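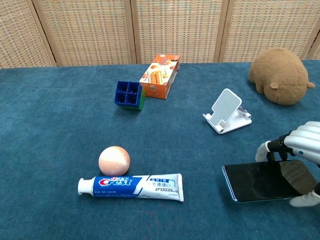
Feira da Cestaria em Golik: o que vi, o que comi e o que trouxe na mala

Fui em novembro, com chuva miudinha e sapatos errados, e mesmo assim voltava amanhã. A feira ocupa o antigo mercado coberto de Golik e mais duas ruas ao lado, e quem gosta de vime, junco e palhinha perde ali um dia inteiro sem dar por isso (eu perdi, e cheguei ao hotel às nove da noite com fome outra vez).

Cheguei pelas dez da manhã. O bilhete compra-se à porta e dá direito a um saquinho de papel com o mapa, que é péssimo — as bancas estão numeradas por ordem de inscrição, de modo que a 12 fica ao lado da 87. Desisti dele e fui andando.

A primeira paragem a sério foi na Stondumus, uma oficina que faz biombos entrançados. Fiquei lá quase uma hora! Explicaram-me que um biombo grande leva 320 tiras, todas escolhidas à mão pela espessura, e que o mais demorado é acertar o xadrez de um painel com o do vizinho. Deixaram-me experimentar num tear pequenino. Fiz quatro filas tortas e a senhora desmanchou-as com muita delicadeza assim que me levantei.

Ao fundo do mercado estava a Trornent, que trabalha mais com cadeiras. Levam peças antigas para empalhar de novo e fazem-no ali mesmo, à frente de toda a gente. Perguntei o preço para a cadeira da minha avó, que tem o assento furado desde que me lembro, e achei razoável. O problema é levá-la até lá.

Almocei na tenda da Ruotsalainen, a padaria da terra. Sopa de ervilhas, pão escuro e um bolo de cardamomo que repeti (duas vezes, pronto). A fila ao meio-dia e meia já dava a volta à tenda, por isso vão cedo.

À tarde houve demonstração de descasque de vime no pátio. Dizem que se molham cerca de 1000 varas só para os dois dias de feira, e pelo cheiro a rio que havia no pátio eu acredito. Gostei menos da zona dos brinquedos e bugigangas, que podia estar em qualquer outra feira, e do som, altíssimo, junto ao palco.

Comprei um cesto de pão, uma base para tachos e um leque que não cabia na mala de mão e veio debaixo do casaco. Se forem de carro, estacionem junto à estação e subam a pé, são dez minutos. E levem dinheiro trocado, metade das bancas não aceita cartão.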